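# Paid Participants Wanted: Robot Teleoperation Sessions

Clurus is looking for people to operate a robot by hand and record examples for a learning system. No background in robotics is needed. The current task set is small leather goods, mainly card holders with plastic sleeves inside.

Wrist camera views from the card holder task: 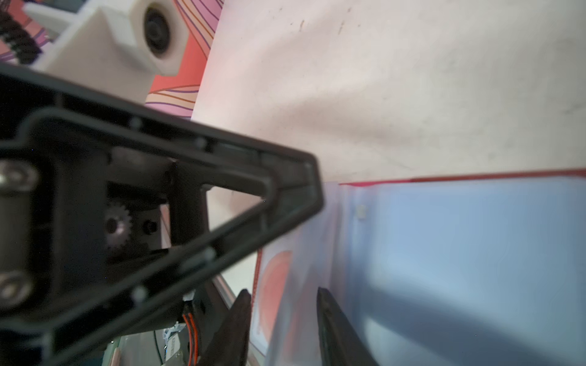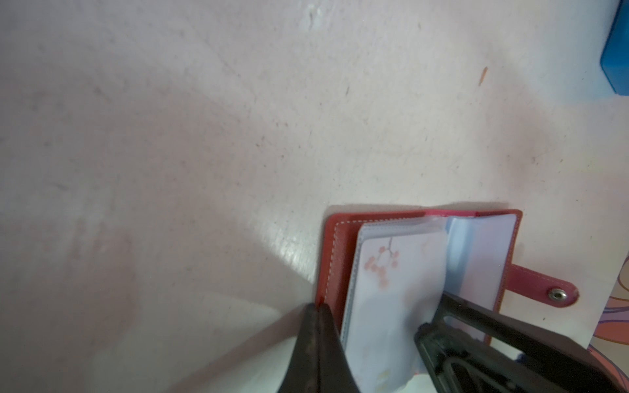
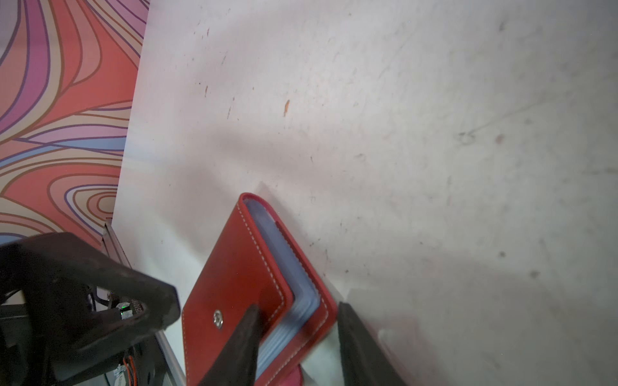 Page last changed: February 17, 2022

## What you will do

You sit at the operator station in our Giltdale workroom and move the robot's arm and fingers with a pair of hand controls. The robot copies your movements. Each attempt at a task is recorded from start to finish and saved as one example, called an episode. Our model is trained on these episodes.

Tasks in this round:

- Opening a card holder that lies on the table
- Turning single sleeves, and turning several at once
- Closing the cover and pressing the snap shut
- Picking up a closed card holder and setting it down in a marked spot

Thin plastic is hard for the robot. Sleeves cling to each other, bend under the fingers, and reflect the lights, and the wrist camera sees them differently from every angle. That is the reason we need many people doing the same task in their own way. We have 607 usable episodes so far and they come from too few operators.

Failed attempts are kept too. If a sleeve slips or the cover falls shut, keep going and try to recover – those episodes are useful to us. Please do not reach in and fix things with your hand while recording is on. Stop the episode first, then reset the table.

## Sessions and pay

A session lasts 3 hours, with a break whenever you want one. The first session includes training on the controls and a few practice runs that are not saved. You are paid for training at the same rate.

Pay is $20 per hour, sent by bank transfer after each session. Pay does not depend on how many episodes you finish or how many succeed. We ask everyone to commit to at least two sessions. Recording for this round runs through August.

## Who can apply

- You are 18 or older and allowed to work in the United States
- You can sit and use both hands for the length of a session, with breaks
- You can follow written instructions in English
- You have normal or corrected vision, including depth perception

Left-handed operators are very welcome. Most of our episodes come from right-handed people and it shows in how the model approaches the cover.

If you took part in the Skancombe cable sorting study you can apply again. You will still need the training, as the controls have changed.

## What we record

We save the camera video, the positions of the arm and fingers, and your control inputs. The cameras point at the table and do not film your face. Your episodes are stored under an operator number. The list that links numbers to names is kept separately and is used for payment and for removing data on request. You can ask us to delete your episodes up to the point where they are used in a training run.

Episodes may be shared with our research partner, Åberg, under the same terms. Names are not shared.

## How to apply

Fill out the short form at the Clurus front desk or ask for a copy by email. Tell us which hours suit you and whether you are left- or right-handed. A resume is not required.

Hideaki Takeda schedules the sessions and will answer questions about the tasks or the station. Applicants who are not placed in this round go on the list for the next one unless they tell us otherwise.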